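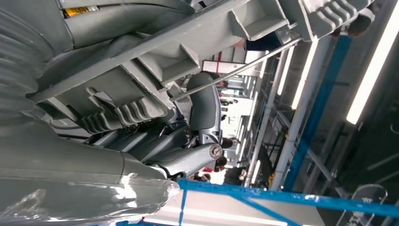

*A gray robotic arm in a large hall.*

## The Return of the Town Market Hall

For most of the last century, the covered market at Drilbridge was the place where the county bought its eggs, its boots and its news. Trade fell away when the bypass opened, and by the time the roof began to leak only six stalls were let. The building has since been repaired, and on a Friday morning it is again hard to find a parking space nearby.

Similar work is under way elsewhere. Cumau reopened its hall in June with a lower rent for first-year traders. Brandness has kept its old iron columns and moved the fish counters to the north side, where the drains are better. In Myklebust, the council chose to build new on the edge of the square, with space for some 100 stalls and a public kitchen.

Rents remain the chief concern. A stall at Drilbridge costs $500 a month, a sum that suits an established butcher more easily than a grower with one field of beans. The market authority now offers half stalls and shared tables, and it allows growers to sign for a single season.

Hours have also changed. The hall stays open until 7 p.m. on three evenings a week, so that people who work in the city can shop on the way home. Bakers have been slow to agree to the later close, and talks with them continue.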